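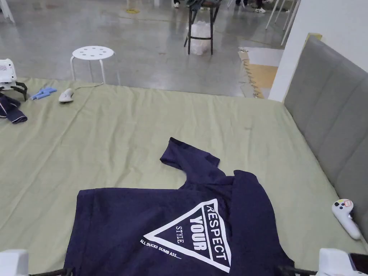

By J. Ostrowski
Children's writer, Grisbridge Library Pages
8 April 2023

WHY DO CLOTHES CRUMPLE? (and how to fold a T-shirt)

Drop a T-shirt on a bed. Does it land flat? Hardly ever! One sleeve pokes up, the neck bunches over, the bottom goes off somewhere else. Like the dark blue one on the green sheet.

So why?

Cloth is bendy. Really bendy. A piece of card bends a bit and then pushes back. A T-shirt hardly pushes back at all – it just flops wherever it likes and stays there.

Look closer

Get a T-shirt and a magnifying glass. See the tiny loops? Most T-shirts are knitted, same as a jumper, only the loops are much much smaller. Loops can slide and stretch. Good for getting your head through the hole. Also good for making a mess.

Bedsheets are mostly different. Usually woven – threads going over and under each other, like a basket. Less stretchy. Still wrinkly though! Check out the creases in the green sheet. Pull a sheet in one place and lines spread out from there. Try it on your own bed, pinch the middle and twist.

What is a crease anyway?

A bend that got stuck. Cotton is made of teeny fibres, and when they are bent and squashed for a long time they settle down in the new shape. Water and heat help them let go again, wich is how an iron works. (Irons are for grown-ups, or with a grown-up.)

What about the picture on the front?

Lots of T-shirts have printing. This one has a big white triangle, pointy end down, with words in it – RESPECT, YOUR and STYLE. Some prints sit on top of the cloth like a thin skin. Feel one of yours. Smoother? Stiffer? Then it won't bend quite like the rest of the shirt.

Now fold it

Clear a space first. Mouse, cables, bits and bobs, all off the bed.

1. Lay the shirt face down. Find the neck, point it away from you.
2. Smooth it from the middle out to the sides. Flat hands.
3. Fold one side in to the middle. Sleeve too – fold it back so it doesn't stick out.
4. Same on the other side. Now you have a long thin shape.
5. Bottom edge up to the neck.
6. Once more in half. Turn it over, print on top.

Wonky? Shake it out, go again.

Try this

Set a timer for 60 seconds. How many can you fold? My best is 9 and two of them were socks.

Then put one folded shirt and one scrunched shirt away over night. Look at both in the moring. Which has more creases? Draw them.

Words to know
Fibre – a very thin hair-like bit that thread is made from
Knitted – made of loops
Woven – made of threads crossing over and under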